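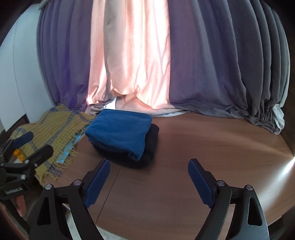

Blue fleece and a plaid scarf on the round table.

Novine retainer case and app – questions we get

Quick answers first, longer stuff further down. If yours isn't covered use the contact form, we answer mornings mostly.

What is Novine?

A retainer case that knows if the retainer is in it or not. Pairs with a free app on your phone. Case empty = wear time counting. Case full = clock stopped. Your kid doesn't have to tap anything, which was the whole idea.

Is it for braces?

No. Removable stuff only. Clear retainers, the wire and plastic kind, most night guards. If it comes out of the mouth and fits in the case, it should work. Very bulky appliances (expanders with a big screw housing, say) may not let the lid close. Lid has to close all the way or you get no reading.

What age?

From 7 up. Younger kids can use it but a grown-up should handle the lid, it's stiff when new. Teens do fine on their own, if they carry it. That's a seperate problem.

Does it work with an Arkach case?

Arkach was our older one. Gray button on the side, no sensor in the lid. The app still opens it and you can still log by hand, but automatic tracking needs a Novine. No plans to change that. You can move your old history over: Settings, Cases, Bring in history. Do it before you delete the old case from the app. After is too late, we can't get it back.

How many kids on one account?

Up to three. Each gets their own color and their own case. Please don't share one case between two kids. The app can't tell whose retainer it is, and also, yuck.

How long does the battery last?

Three months with normal use. It's a coin cell, you swap it yourself with a small screwdriver. Low battery warning comes up in the app about a week's worth of opens before it quits, so don't ignore it. Case still works as a plain case with a dead battery, just no tracking.

Do I need my phone nearby all the time?

No. The case stores 200 openings on its own and sends them over next time the phone is close. Plenty for sleepaway camp. If your kid is a clicker (open, shut, open, shut, all through homework) it fills up faster and the oldest ones drop off. Nothing breaks.

It says my daughter wore her retainer at lunch. She didn't.

Case was empty, so the app counted it. It can't see a napkin. If the retainer was on a tray, in a pocket, wrapped in a paper towel – the app thinks it's being worn. Fix it under Today, tap the block, Change to Not worn. Worth a talk too. Napkins are where retainers go to get thrown out.

Can the orthodontist see the numbers?

Only if you send them. Share, then Monthly page, and it makes a one-page PDF you can email or print. We don't send anything to any office on our own. Some offices like it, some will glance at it and go straight to looking at the teeth. Fair enough.

How many hours should my child wear it?

Ask your orthodontist, please. Really. We get this one daily and we can't answer it. You type in the hours you were given and the app counts toward that. There's no default on purpose.

We can't find the case!
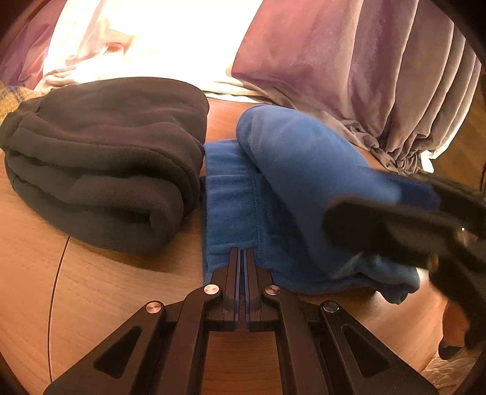

Open the app and tap Find. The case chirps if it's in Bluetooth range, so walk room to room slowly and turn the TV off. The chirp is not loud and soft stuff eats it. Anything bunched up and folded over itself like the blue fleece on the table there can muffle a case so well you'll walk right past it, so lift the clothes, shake out sleeves, feel in hoods, go through the hamper before you run a load. Then backpacks, then between the car seats. If there's no chirp at all the app shows the last place it heard from the case. That's where your phone was, not the case exactly, so look a bit wider.

It went through the wash. Now what?

Take the battery out right away. Lid open, leave it somewhere airy overnight, new battery next day. Many come back. If the retainer was inside too, don't put it in your kid's mouth untill you've checked it. Hot water warps the clear ones. Doesn't seat like it used to? Call the orthodontist, don't let them bite it into place.

And never the dryer. No exceptions.

How do I clean the case?

Insert lifts out. Wash that by hand, cool water, drop of dish soap, soft brush. Wipe the outer shell with a damp cloth. No dishwasher, no boiling, no bleach. Don't soak the shell. Let everything dry before it goes back together or the sensor gets confused and says Full when it's empty.

Can I keep the retainer in the case wet?

Rinse it, shake it, in it goes. Few drops fine. The case has vents so it'll dry out. If your orthodontist wants it stored in water use a cup for that, Novine doesn't hold water.

The app keeps saying Full.

Usually one of these –
Insert is in backwards. Notch goes toward the hinge.
Gunk on the sensor window. Wipe it.
A sticker inside the lid. Outside stickers are fine, go wild.
Rubber bands or wax left in there. Take them out.

Still Full? Battery out, count to ten, battery back in.

Are there rewards or games?

Small ones. A streak counter, and a little fish tank that gets more fish. You can turn it all off, older kids tend to want it off. No ads, nothing to buy inside the app. No leaderboard between brothers and sisters either, we tried it, there were fights.

What do you do with my kid's data?

First name or nickname, hours, that's it. No birthday. You can delete a child from the app and it's gone from our side too. Location for Find stays on your phone.

Where do orders ship from?

Our Hamdan warehouse. Order before noon and it goes out the same day, later than that, next working day. Replacement inserts and batteries ship in a plain envelope with no tracking. In July the warehouse closes for inventory, dates go up on the order page when we have them.

Returns?

Unused, fine, send it back for a full refund. Used ones we can't take back, it's been near mouths. If it's faulty we replace it and you don't need to send the old one. A photo of the problem and your order number is enough.

Who makes it?

We do, Jastengate. Small company, retainer cases and the app, that's all we make. Batteries not recycled by us sorry, most hardware stores have a bin.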